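Ticket 215: Workstation fails to start
Site: Lendasberg office, Room 7
Reported by: Estrella Jaramillo
Status: Open

The user reports that the workstation shuts down 20 seconds after power-on and shows nothing on the monitor. The fault was first noted in February. A replacement power cord and a second wall outlet were tried without result. 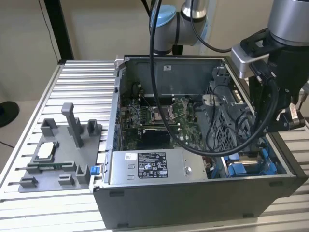 Power supply output was tested and found to be within limits. Memory was reseated and the fault remained. Inspection then moved to the processor socket, where the lever stands open on the green motherboard. The socket contacts are to be checked under magnification before any part is ordered from Zollgate.

The user has been assigned a loaner laptop. Next update due at 6 p.m.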